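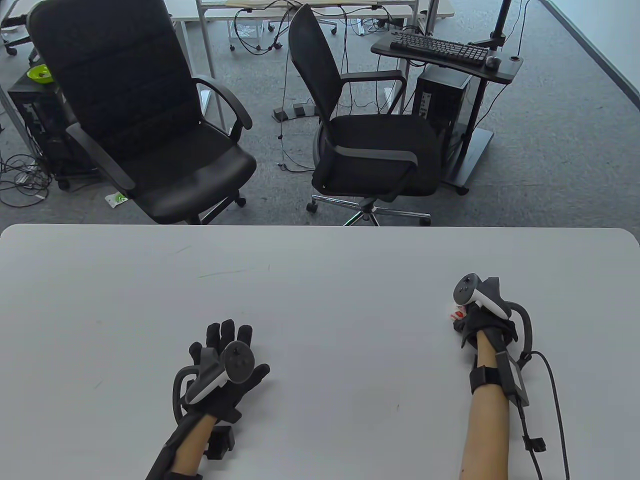

One table, five years, and a green line that won't shift

Losska sells the Flasholm as "the last table your team will need". I have read that sentence about a lot of tables. So I went to Gudumville to talk to the office manager at Wijaya, where a Flasholm has been in daily use for five years, and asked whether the claim held up.

"It's a table," she said. "It hasn't fallen over. I'd give it that."

The price was the first thing I wanted to hear about. Wijaya paid 1,500 pounds, delivery included. She had been shown a plainer one for 400 and was talked out of it by a colleague who liked the rounded corners.

"I was against the corners," she said. "I thought, that's a lot of money for a curve. But people walk past it all day and I used to have a bruise on my hip from the old one, so I've gone a bit quiet on that subject."

She is less quiet about the finish. The brochure promises a surface that "wipes back to new". The pale top has faint scuffs on it, and a thin greenish line out in the open where you can't miss it. I asked what it was.

"Marker, we think. Nobody's owned up. I've had a go with washing-up liquid, I've had a go with the stuff for whiteboards, and I rang Losska, who told me to use a damp cloth. A damp cloth! I'd started with a damp cloth."

Did they offer anything else?

"They offered me a leaflet."

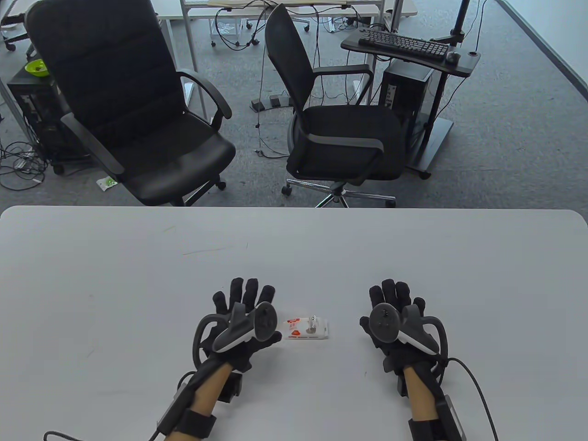
The pale top with its greenish streak, and the two black chairs on the far side.

The house rule at Wijaya is that whatever you bring to the table goes away with you. I have seen this rule in plenty of offices and it usually lasts until lunch, so I asked how well it was kept. She laughed.

"The big things go. Laptops, coats, all that. It's the little things that stay. A packet of something, a sweet, a lid. People don't see them as theirs once they've put them down."

Her answer was a shallow tray by the door, emptied at five o'clock. She would not call it a system, and she doubts it has made anyone tidier – it has given her one place to look.

I also asked about the chairs, as they plainly didn't come as a pair. One is tall and padded, with a thick seat. The other has a mesh back and casters. Losska had quoted for a matching set and she turned it down.

"Everyone who visits from the trade tells me they should match. I ask them why and they say it looks better. To who? We're the ones in here."

Which one does she use?

"The mesh one. The big one's comfortable for around ten minutes and then you've slid down it. Other people swear by it, mind you."

Would she buy the Flasholm again? She thought about that for longer than anything else I'd asked.

"The shape, yes. The top, I'd want to see them get marker off it in front of me first. And I'd bring my own marker."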